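The Names at the Bottom of the Page
2024-10-20

I have been writing letters on behalf of prisoners for most of my adult life, usually at the kitchen table after supper, and every few years somebody kind and well-meaning asks me whether I really think a general or a minister is going to sit down and read what I have to say. I always tell them no, I don't suppose he will! But a clerk opens the envelope, and the clerk has a supervisor, and somewhere down the hall a person has to decide what to do with the whole pile.

Our group in Tarus sent 1429 letters last year about the men held without charge after the Vusetier dock strike. Magnus Nisbet kept the tally in a green ledger (he doesn't trust the computer, and I've given up arguing with him). Of the 14 men on our list, five have now seen a judge. I won't claim we did that. Their lawyers did most of it, and their families did the rest, standing outside that courthouse in December with no gloves on.

What I do claim is that governments behave a little better when they think strangers are keeping track. That's why it bothers me so much to see the new fashion for one-click petitions crowd out the slow letter. A petition with some 2437 signatures arrives as a single item and can be filed as a single item. Each letter has to be handled, and a good one mentions the man's daughter, or his bad knee, or the date his hearing was put off.

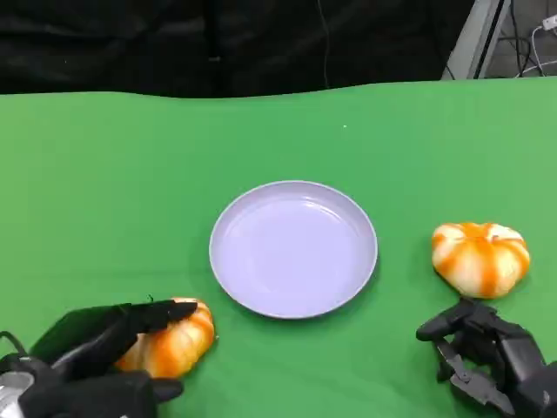 Does a letter have to be well written to count? Plain and polite will do, as long as it gives the prisoner's full name and asks for one definite thing.

We'll be writing again after the holidays, and I'd be so glad of a few new hands, even shaky ones like mine.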